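About Us

Nurkinel is a small company that helps towns warn people when something goes wrong. Floods, wildfires, a chemical spill at the rail yard, a water main that breaks at 3 in the morning – if a county needs to get a message onto every phone in the valley, we want that message to be clear, correct and fast. We write the templates, train the people who press the button, and run the drills that keep everybody in practice.

We're based in Grasuvdale, on the second floor of the old Dobson building, and we love what we do. Probably more than is normal for people who spend their days arguing over where the word "evacuate" should go in a sentence!

How we got started

Urmila Mishra worked the overnight desk at a county emergency office for years before she started Nurkinel. She'd seen the warning system from the inside: a drop-down menu with test messages and live messages sitting side by side, a binder of instructions last updated under a different sheriff, and a phone list with half the numbers out of service. One November a creek came up fast near Trernitz, and the warning that went out was perfectly accurate and almost impossible to read. It ran to several screens and gave the river gauge level before it told people which road to take.

She rewrote that message at her kitchen table the next evening, then rewrote the rest of the binder, and then called Deming Lü, a software developer she knew from a search and rescue course. He built a practice screen so dispatchers could send fake alerts to a handful of test phones without any chance of reaching the public. Trernitz was the first place to use it. They're still with us, and they still send us their complaints, which we read out loud on Saturday mornings when the big exercises happen.

What we do

Most of our work falls under one of these headings, though the edges blur quite a bit.

Message writing. We build libraries of ready-made alerts with blanks for the place, the time and the action. Our current library holds 292 templates, covering everything from boil-water notices to dam failures. Every one has a matching "all clear" and a matching correction, written in advance and stored right beside it. We feel strongly about corrections. If you can send a warning in a minute, you should be able to fix it in a minute too, without having to call anyone for permission you already have.

Operator training. Our basic course takes 2 days, in your own office and on your own equipment. We keep groups small so that every person gets real time at the keyboard, including the night shift (we're happy to start at 10 p.m. – Urmila prefers it, to be truthful).

Drills. We bring a scenario, we don't tell you what it is, and we stay until it's over. Afterward we sit down with the whole team and go through the log line by line. People tend to dread this part the first time and ask for more of it the second.

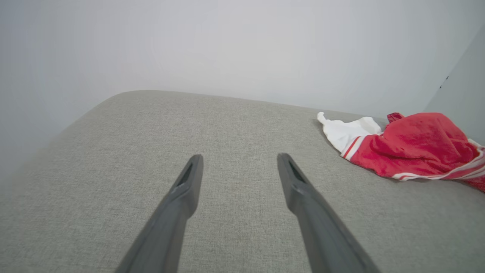
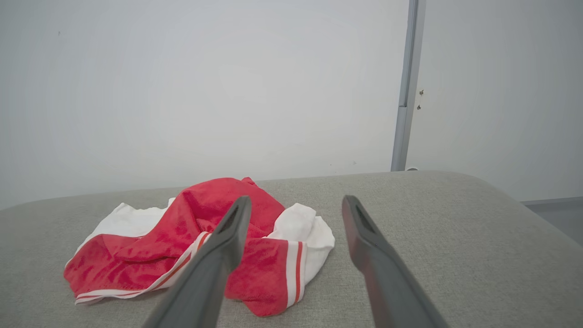 Screen reviews. Deming's favorite. He sits behind an operator with a notebook and watches where the eyes go and where the mouse goes. Then he writes up what could be moved, renamed or given a different color. Many of the best changes we've recommended were tiny: a longer label, a confirmation box that spells out the number of phones about to be reached, a "TEST" banner that fills the top of the window instead of hiding in a corner.

Languages. An alert that a third of the town can't read isn't much of an alert. Haiyan Tian leads our translation work and tests every message with people who live in the area and speak the language at home. She's the reason our templates use such short sentences. A sentence that's hard to translate is usually hard to read in English as well, and she'll send it back to the rest of us as many times as it takes.

Who we are

Urmila Mishra, founder. Runs training and writes most of the drill scenarios. If your exercise involves a power outage halfway through, that was her idea.

Deming Lü, software and screen reviews. Also keeps the test phones charged.

Haiyan Tian, languages and community testing.

Tianyou Xia, drills and scheduling. Tianyou is the person you'll talk to first if you call us, and the one who works out how to fit an exercise around your county fair.

Tianyou Xue, records and after-action reports. Yes, we have two Tianyous, and yes, the mail gets mixed up. Please put the last name on anything important.

How we like to work

We don't sell alerting software and we don't take commissions from companies that do. You can bring us in whatever system you use, even if it's an old one you're a bit embarrassed by. We've seen older.

We share our findings openly with the people who did the work. If an operator made a mistake during a drill, we look at the screen, the checklist and the staffing before we look at the person, and the operator gets to read the report before the boss does. That rule goes back to our very first contract and we've never been talked out of it.

We also publish our correction templates for free. Any town, school district or water utility can ask for the set, whether or not it's a client, and plenty have.

Working with us

We take on 4 new counties a year, plus shorter jobs for schools, hospitals and utilities when the calendar allows. Spring fills up early with flood season, so fall is a good time to get in touch. Call the Grasuvdale office or stop by – the stairs are on the left side of the lobby, and the coffee is usually on by seven.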